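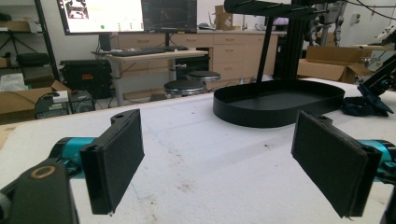 White tabletop with a few scuff marks, November 2022.

I went on Saturday's march in Grencombe after all, although my neighbour told me to stay home. The flyers for the counter-rally had promised 1,000 people "to defend our streets". I stood by the fountain with a thermos and I counted 36 of them, and I was generous, for I included the man selling sausages.

On our side there were more, but I will not pretend it was a big crowd. The centre was quiet. Most shops on Skarska Street stayed open, and the police looked bored, in my opinion the best way for police to look.
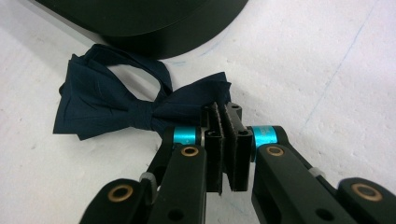
What bothers me more is the Larkonent forum, where the whole thing was organised. By evening they already wrote that "up to 5 hundred patriots" held the square. I was there for 2 hours and I saw no such thing. One person shouted at me to go back where I came from. I have lived here longer than the fountain — it was rebuilt after I arrived — so I did not know what to answer him.

The local paper gave it a short paragraph, without the neighbourhood behind it. I would like if somebody asked the families near the mosque how they spent that day. Comments are open, but please be polite, I read all of them myself.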